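Swapping the thermal overload on the Vondby compressor

The Vondby started tripping in March, always on the second or third start of the morning. Motor current was within nameplate on all three phases, so I left the motor alone and pulled the cover off the starter.

The overload relay was the original Hirkelik unit with a bimetal strip on each pole. Two poles deflected evenly. The third was moving early, and the trip bar already had a slight lean on it at rest. I turned the dial up one notch to confirm, got a clean start, and turned it back down. Leaving it up would have put the setting above the motor's full load amps, and I don't run things that way. 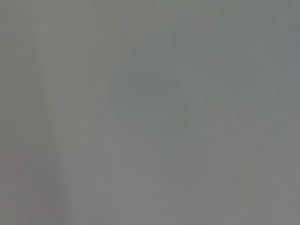
Grey surface, close up. Faint darker patch near the centre.

Replacement is a Nalska class 10 with a range of 8 to 15 A. Petrică Bălan had one on the shelf and let it go for the price of the freight. It hangs off the contactor on the same three pins, but the auxiliary terminals are mirrored, so 95 and 96 had to be re-run with longer tails. Ferrules on everything. I also changed it from auto to manual reset, as a compressor that restarts by itself in an unattended shed is a bad idea.

Terminal screws were torqued, left overnight, and checked again on Tue 12 May. One took another eighth of a turn.

It has done 17 starts without a trip. The old relay is in a drawer, and I'll put current through the bad pole when the bench supply is back.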